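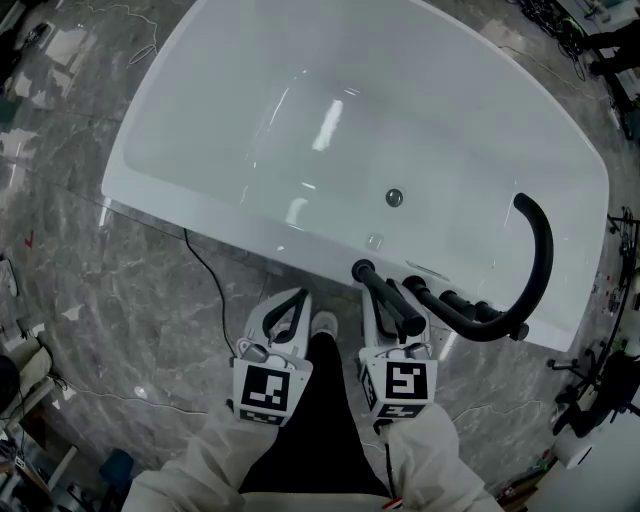 Mevlow puts hand-held grippers through a bathroom test

26 Dec 2018

The team at Mevlow has started comparing finger pads for its hand-held grippers, and bathroom fittings are proving a wonderfully tough challenge! A black shower wand on the rim of a white bath is one of the things the pads have to close around.

"A smooth round handle shows you very quickly which pad you want," says Hatice Tatlı, who is leading the trials. Square printed markers on the grippers let the software follow each hand, and a small camera on the tool gives a close view of the fingers – great for spotting a poor grip early.

The plan is 400 grasps for each of 13 pad designs.
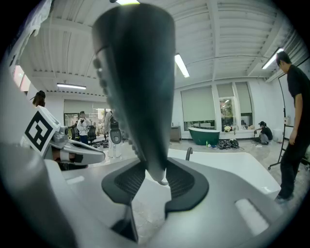 What comes next

Taps and valve handles follow in March, with results to be shared on the Mevlow site.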